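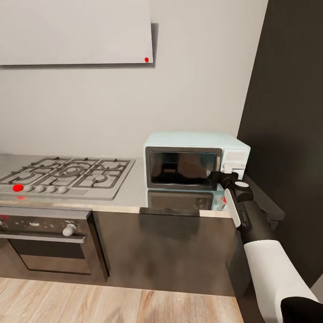
Visit Report: Simulated Kitchen Demonstration, Tavetti Lab Open Day
Zewditu Mamo

1. Purpose
Our group attended the October open day to see how manipulation tasks are tested in simulation. The demonstration covered one arm working at a countertop microwave, run in an environment the lab calls Jirkura.

2. Procedure
The presenter ran the door-opening task with two controllers, Hiron and Gashaw. Each was given 90 trials with a limit of 90 seconds per trial. A trial counted as a success if the door passed a set angle and the arm did not hit the cooktop or the wall panel.
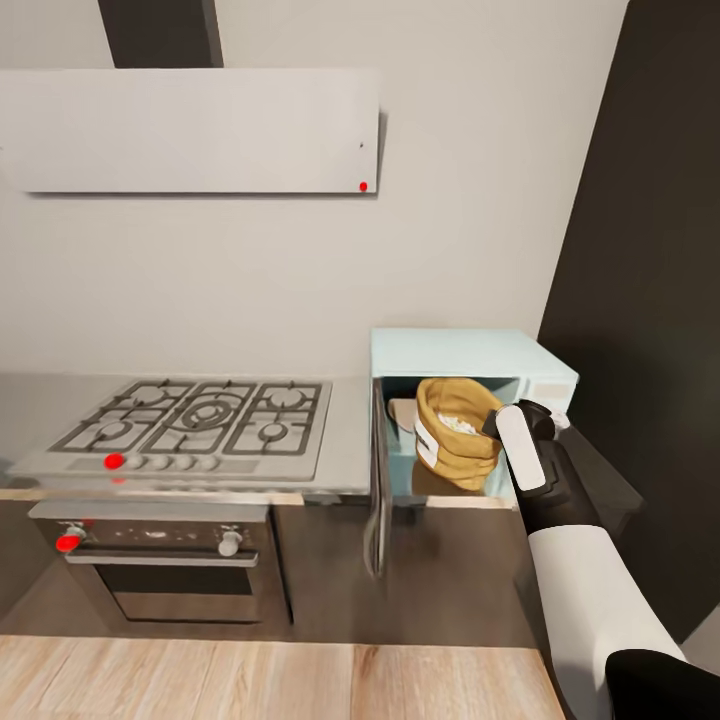 Contact forces were logged at the gripper only. We asked about friction at the hinge — it is a fixed value in the current version and is not varied between trials.

3. Notes
Training used 801 recorded attempts. Only 4 microwave models are included, so we cannot say how either controller would handle an unfamiliar door. The log files were not handed out, and our comparison of the two controllers is limited to what was presented in the session.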